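Subject: Re: Trunton hand grippers – anyone tried the pair?

Hi all,

We've had the Trunton pair on trial since July, so I can answer at least some of this.

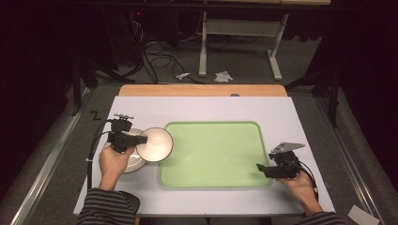

First off, the price. The kit we got was 2730 for two grippers, cables and the recording software, and that didn't include the training day they keep trying to sell you. Skip the training day! You hold them by the handle, squeeze the trigger, the jaws close. We were picking up dishes before I'd finished reading the setup sheet (which is short, and in places pretty strange – I think it was written for an older model).

On to what was asked.

> We're looking at the Trunton two-hand kit for our small
> kitchenware project, mostly bowls, plates and trays. The Dakano
> one is cheaper but everybody says the trigger is stiff. Main
> worries on my end:
>
> - can it hold a shallow bowl by the rim without it slipping?
> - are the cables as annoying as they look in the brochure?
> - how tired do your hands get after a couple of hours?
>
> Also has anyone gotten a straight answer about spare jaw pads?
> I've written twice.

Rims: yes, mostly. A shallow bowl is fine if you come at it from the near side and get the jaws well over the edge before you squeeze. What gave us trouble was two dishes nested together. You go for the top one and bring both, or you get the top one up at a slant and it swings around on you. I got a lot better at it after the first afternoon, so part of that is the person and part is the pads, which feel a little hard to me. Flat trays with a low rim are tougher. There just isn't much to grab, and I ended up using both hands for nearly all of those.

Cables: yep, annoying. One out of each gripper, and they want to lie right where your wrist goes. Let them drop down toward you on the outside of each arm and leave plenty of slack. The first week I had the left one too short and it kept tugging the gripper back whenever I reached across. I'd pay extra for a wireless version and I told them so. They said it's "on the list," so make of that what you will.

Tired hands: I'm good for 14 takes in a row and then I want coffee. The weight isn't bad, it's the trigger finger that goes. My coworker has smaller hands and found the handle too fat, so try before you buy if you can. I did use the Dakano for a day last year and I thought the trigger was way stiffer, but it may have been a worn demo unit, so don't hold me to that.

Spare pads: I got a reply on the third try. A set of pads is 200, which made me laugh out loud, and they ship in 7 days if they have them. Plomden sells a pad sheet you cut yourself and I've got one on order – will report back once I've had it on for a while.

One more thing, the software. It's okay. It loses your session name if you unplug a gripper halfway through, so write the name down on paper. Exporting works fine, and support did answer me the same day on that one.

Would I buy it? For bowls and plates, yes, I think we're going to keep ours. For trays I'd ask them for a trial first, and push for a full month, because they offer two weeks and then give in pretty easily.

Has anybody run these with the Cù mounting plates? The holes look close but I don't want to start drilling.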